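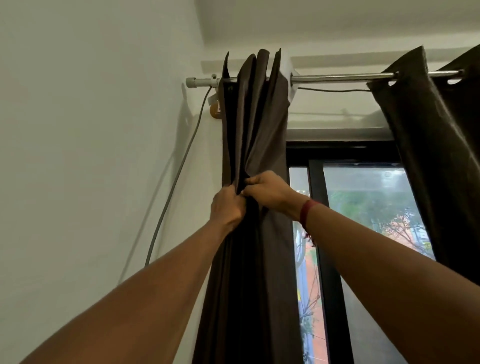
How long does it take to get a set of curtains made?
Most orders leave our workroom within six weeks of the day we receive your measurements. Lined pairs go a little faster than interlined ones, and September is always our busiest month, so if you're hoping to have something up before the holidays, do get in touch early.

Do I measure the window or the rod?
The rod, please! Measure it from end to end, leaving off the finials, and then measure the drop from the rod down to wherever you'd like the hem to fall. A steel tape is much kinder to you than a cloth one - cloth stretches over the years and you'd never notice until the hems came out wrong.

How much fullness should I ask for?
We usually suggest fabric that is 2 times the width of the rod. Heavier cloth such as our Fustamness range can manage with a bit less, and the Yook sheers look lovely with a bit more, so send us a note if you're torn.

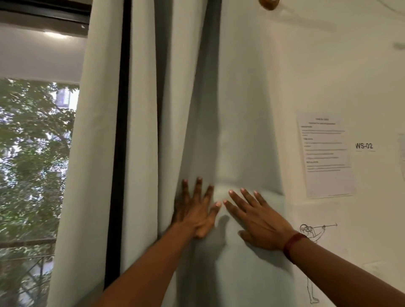 Pale grey-green panels at a window with a leafy view

Can I wash them at home?
Unlined cotton panels, yes, on a cool gentle cycle and hung up while still damp. Anything lined is better off at the dry cleaner. In between, the soft brush on your vacuum does wonders.

May I see the fabric first?
Of course, and we'd much prefer that you did. We keep 70 swatches ready to mail, and you can have up to six of them free. Live with them a few days, by lamplight too.

Who do I talk to about an order?
Write to Nuria Prieto at the Zondier workroom, and mention your order number if you have one - it looks like Z-1591.

Page last updated 13/02/2020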